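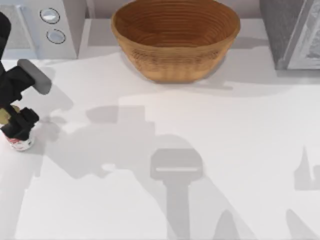
Apr 7, 2022
By Kvido Kollár

My landlord in Toledo replaced the stove in my apartment in February. The old one had four knobs and an oven dial. The new one has a flat glass panel with a row of symbols on it, and to turn on a burner you press one symbol, wait for a beep, press a second symbol to say which burner you mean, and then press a third one over and over until the number is high enough. If your finger is damp, the panel does nothing. If a pot boils over onto the panel, the stove shuts itself off and beeps until you wipe it.

I have cooked on this stove every day for two months and I still have to look at it. The old one I could run while reading a recipe or talking on the phone. I knew by the angle of the knob how high the flame was, and I could tell from across the room whether I had left something on.

I think household machines should have knobs, buttons and switches that do one thing each and stay where they are. This used to be so ordinary that it didn't need defending. It does now, and I would like to see more people complain about it, especially people who are about to spend money.

The usual answer is that older people dislike new things. I am not against new things. The new stove heats evenly and it is easier to clean, and I would have been happy with it if the maker had put four knobs on the front. The heating part is a real improvement. The control part is worse than what my grandmother had, and the two have been sold to us as if they came together. There is no reason a good burner needs a bad switch.

My neighbor has low vision. She ran her old stove by touch, with a dab of nail polish on the knob at the medium mark. When her unit got the same replacement as mine, she asked the building office what she was supposed to do, and they gave her a sheet of clear stick-on bumps. The bumps help her find the symbols. They can't tell her what number she has reached, and she can't feel for the right spot without pressing something on the way. She now mostly uses the microwave and a slow cooker. The slow cooker has a single dial with three positions, and she bought it at a yard sale.

I repaired small appliances for a living for a good part of my life, first in a shop called Allalier and later out of my garage. A failed knob was a cheap job. You pulled it off, looked at the stem, and either the plastic had split or the switch behind it was worn. Both parts could be had from a drawer or a catalog, and the customer was home the same afternoon. When a touch panel fails, the panel and the board behind it are usually one part, and the part often costs so much that the customer buys a whole new machine. I had a woman bring in a washer panel that would have cost her more than she had paid for the washer used. The motor was fine. The drum was fine. She could not tell it to start.

Makers know this. I don't think they sit in a room plotting to break washers, but a flat panel is cheaper to put together than a row of separate switches, and it looks modern under store lighting. The store is the problem. You judge an appliance there for ten minutes, unplugged, with dry hands, and on those terms a smooth sheet of glass does very well. You don't find out what it is like at six in the morning or with flour on your fingers.

The same goes for menus. My sister in Drarkbridge has a dryer that offers a long list of cycles, and she uses 2 of them. To get to the second one she has to scroll past things like "refresh" and "active wear" every time, as the dryer doesn't remember. She has pressed that arrow for years. A switch with two positions would have served her better.

I will grant that some things are hard to do with a knob. A thermostat that follows a weekly schedule needs a screen, or at least a lot of patience. People with weak or stiff hands may find a light touch easier than a hard turn, and they should be able to buy that. My complaint is that at the price most people pay, the choice is going away, and renters never had one to begin with.

So when you shop, ask the salesperson to plug the thing in. Close your eyes and try to turn it on, then try to turn it down. Ask what the control panel costs as a spare part and whether it can be ordered at all. If they don't know, ask them to call. I would also ask landlords to do this before they order for a whole building, and mine will be getting a copy of this column along with the rent.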